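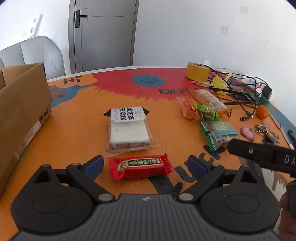

Babita Uniyal wrote to us after her first box: "I was going to save the white cake for after dinner and it didn't make it past the kitchen. Can I get one with more cake and fewer little bars?" Yes you can, Babita, and you can stop reading right now and go straight to the Cake Heavy option further down the page!

The Sustow Snack Box

Okay, so if you're new around here, the Sustow is our mixed box of individually wrapped Chinese snacks. I started putting them together for my sister and her roommates, then for my sister's office, and now there's a shelf in my hallway that guests have to turn sideways to get past. It's a box for people who like to tip everything out on the table and fight over it (nicely).

What's in it

A mix of small wrapped things, some cake, some bars, some I'd just call bites. I don't do a fixed list. What I can get changes, and I'd sooner send you something good than the same thing every time. The bar in the shiny red wrapper, with the black label and the gold edging, is one people ask me about a lot, mostly because it looks like a present. The white cake in the clear wrapper, the one speckled with dark bits, is the one Babita is talking about. It's my favorite too, so we may have to compete.

Most of the labels are in Chinese only. I tuck in a sheet with the name of each snack in English and a line from me on what it tastes like. My handwriting used to be on there, but after several polite emails I type it now.

Sizes

Small Sustow, 272 grams of snacks. Good for one person and a long movie, or two people who've already eaten.

Big Sustow, 503 grams. This is the one to put in the middle of a table. If you've got kids coming over, get this one, trust me.

Cake Heavy, same weight as the Big, but I swap out most of the bars for cake. Please order it by typing CAKE in the notes box at checkout. There's no separate button for it yet (I've been meaning to fix that since February).

Allergies, please read this bit

I don't make the snacks, I only pick and pack them, so I can't promise any box is free of nuts, wheat, milk, egg, soy or sesame. If you have a serious allergy, this isn't the box for you and I'd feel awful if you took a chance on it. If there's something you just don't like, tell me in the notes. No red bean is the most common request and it's an easy one.

How it's packed

Everything stays in its own wrapper and goes into a plain cardboard box, with paper in the gaps. The cakes go in last so nothing heavy sits on them. They're soft, and every so often one gets a bit squashed in the mail. It'll taste the same, but send me a picture if it's really bad and I'll put another in your next order.

Keep the box somewhere cool and go by the date on each wrapper. Eat the cakes first!

Putting them out

You don't need a fancy platter. I like a heap right on a bright tablecloth, clear wrappers and red wrappers all jumbled together, so people reach in and take whatever's closest. A cloth that says HAPPY on it doesn't hurt. If you want to be grown-up about it, cut the cakes into small squares and put out some tea, and then everybody gets to try more kinds.
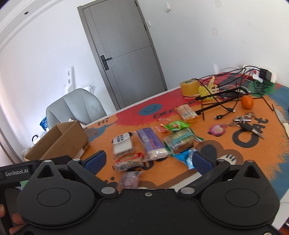

Shipping and the last day for holiday orders

I pack in the mornings and drop off at the post office after lunch. Orders in by 14 December 2019 go out before the break. Anything later than that waits for me to get back from my mother's, where there will be no packing of any kind.

Gift notes are free. Keep them under three lines or I have to write up the side of the card.

Want to mix in something else?

The Carrilho tea tin fits in the Big box with almost 8 snacks' worth of room taken up, so I send it in its own sleeve instead and you pay one postage for both. Just add the two to your cart and the second charge comes off at checkout.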